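Seija Lehtinen
Washing up with a double sink: a thread

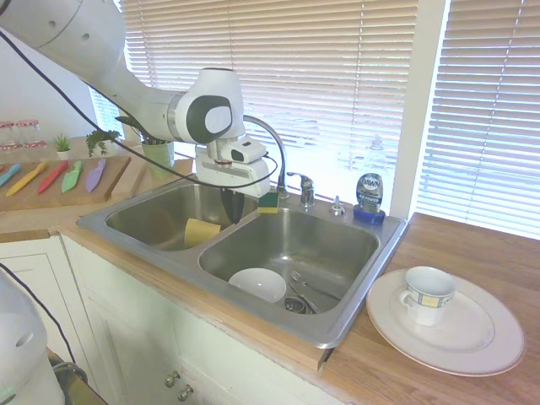

Thread last edited June 16, 2019

1/ A few people asked how I run a double-basin sink without a dishwasher. I'll put it all in one thread so I can point to it later. It's mostly habits and none of it costs much.

2/ The basins are different sizes. Small on the left, larger on the right, a narrow steel divider between them. Dirty things go in the right one. The left one stays free of dishes.

3/ When I first had a sink like this I filled both sides with dishes by noon and then had no place to run water. One side for dishes, full stop. That fixed most of it.

4/ What's in the right basin at the moment: a white bowl, a fork, and another utensil down by the drain. That's a small load. I would still do it before dinner.

5/ Bowls go in first, flatware after. If you drop the forks in first, the bowl ends up sitting on them and tips.

6/ Sponges. I keep two. The pale yellow one lives in the left basin, leaned on the wall. The little green-and-yellow one sits on the divider toward the back, where I can reach it from either side.

7/ Yellow one is for cups and glasses. Green-and-yellow one is for anything with food stuck to it. I don't swap them. When the scrub one gets tired it goes under the sink and does the stove for a while, then out.

8/ Wring them both when you finish. A sponge left full of water smells by morning.

9/ Dish soap: a bottle of Dawn, kept upside down on its cap, to the right of the faucet. There's a pump dispenser on the deck next to it too. I use the pump for hands and the bottle for dishes.

10/ Somebody asked why not just fill the pump with dish soap and get rid of the bottle. I tried that for 3 weeks. I used more soap and still went looking for the bottle.

11/ The faucet is the tall arched kind with one lever, on the right side. It was put in last October by Andri Plattner, who also did the drain. The old one was so low that I couldn't get a stockpot under it.

12/ If you are shopping for one, measure the pot first. I took my biggest one to the store (Clonside, the one by the bus depot) and held it under the display models. The clerk was fine with it.

13/ Good cups don't go in the basin at all. The white teacup with the blue and yellow squares stays up on the counter on the right, on the big plate with the gold rim, until I have clean water for them.

14/ Gold rims need a soft sponge and no scrubbing. I had a set from my aunt where the gold was half gone, and that was from years of the green side. Also keep them out of the microwave.

15/ Order I wash in: cups, then that plate, then bowls, then flatware, then pans. Change the water before the pans. If there are no pans you can do the whole lot in one go.

16/ The counter is wood, so the main thing is standing water. I wipe along the edge of the sink every time, and behind the faucet once a day – that back strip is where ours started to go dark before I paid attention.

17/ I oil it twice a year. Jikar oil, thin coat, rag, leave it overnight. Wyss makes one too that I liked, but it took longer to stop feeling sticky.

18/ Cutting board sits at the far left, with the plastic knives on it. Teal, yellow, red, light green, lavender. They are for fruit, lettuce, soft cheese, sandwiches. My niece uses them when she helps.

19/ I keep a color for each thing when I remember to. Red for tomatoes and strawberries, green for salad. The lavender one gets whatever is left.

20/ Wooden board: wash both sides even if you only used one, and stand it on edge to dry. If you wet only the top it will cup. My last one rocked like a chair.

21/ Time. I set a timer one evening and a normal supper for two took me 10 minutes, counter included. Letting it wait until the next day took longer, mostly soaking the oatmeal pot.

22/ Things I bought that I don't use: a Grander rack that sat over the right basin. Fine rack, but it covered the side I needed. It cost me 38 dollars and it now holds seed trays in the garage.

23/ A folded towel on the counter works for drying. Cups upside down at the back, plates leaning at the front, flatware in a mug – handles down for forks and spoons.

24/ Edit, as two people asked: the divider is lower than the rim on some sinks and level on others. If yours is low, don't fill either side past it or the clean water runs into the dirty.

25/ Next thread will be the cupboard under the sink. I have to empty it first.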